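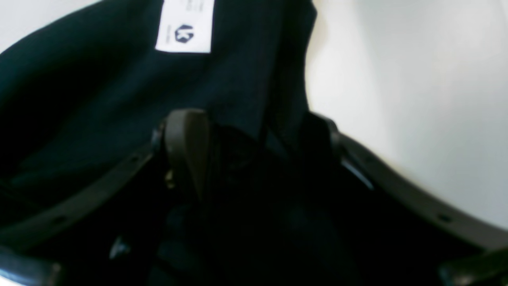
Storm Surge Gauge Network, Bielecka Coast
Progress report, second quarter
Prepared by Danuta Lis, 2024-07-19

Work on the gauge network is on schedule except at the Morano inlet. Eight of the 10 planned water-level gauges are now installed and sending readings. The remaining two are waiting on a permit for the inlet pier, which we filed in January and resubmitted with a revised drawing.

Data return was good over the quarter. The longest gap was 35 hours, at the north harbor gauge, after a power supply failed during a squall line. Miłosz Kozłowski replaced the supply and added a second battery. We plan to do the same at the other exposed sites before the peak of the tropical storm season.

The surge model now takes in the gauge readings directly. In test runs on past storms it placed the time of highest water closer than the old version did, but it still runs low in the back bay – most likely a depth problem in the older survey. Lech Sowa is checking the channel soundings.

County forecasters received the draft warning page for comment.
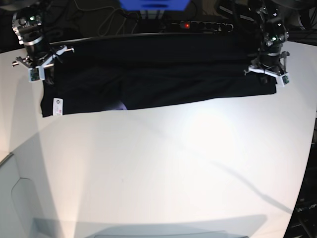
Sakda Saengthong wrote back that the page is easy to follow but the water heights should be given above ground level, with the tide datum in a second column. We agree and will change it in the next version.

Spending is within the approved budget. The pier mounts came in higher than quoted, and we covered the difference from the travel line.

Next quarter: install the last two gauges if the permit comes through, finish the back bay depths, and rerun the test storms.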